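Workshop notebook, July, bench 2, 4:10 pm

Wrapping day for the Draditz blocks! I've been looking forward to this since the new roll of clear tape showed up, and I went through a good deal of it. The plan from last time still holds: black block, tape all over, pale strip left readable on the face, then into the black tray with the white rim and see how it sits.

Pulling the tape tight and laying it down in short lengths is so much nicer than one long spiral. The spiral always drifts on me. Short lengths crinkle more, but I love how the shine tells you right away where two layers cross. 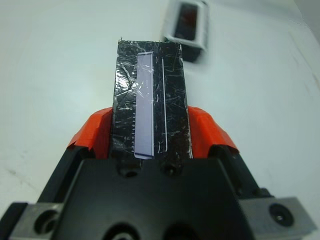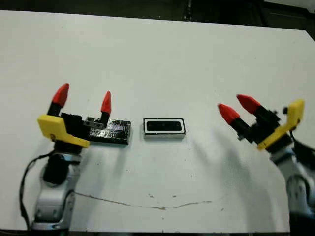
Next job is the fit. The Balogh tray was cut to the bare block, so every extra layer eats into the clearance, and I want to know how many we can get away with. Started at 6 layers on the long sides and 2 on the ends. If that binds, drop the long sides to 4 and leave the ends alone.

Corners are still my weak spot. I keep ending up with a little tab where the tape meets itself, and trimming it with the knife risks nicking the layer under it. Tried folding the end back before pressing it down and that went really well on the practice piece (number 241 in the scrap box, go and feel the corner, it's lovely).

To do:
wipe bench before the next batch, lint gets under everything
ask Romard for the narrower tape, 10 rolls if they have it
try the Drirkateck roller on the flat face, fingers leave bubbles
write layer count on the scrap pieces before they go in the box

Left the knife in the top drawer with a fresh blade in it.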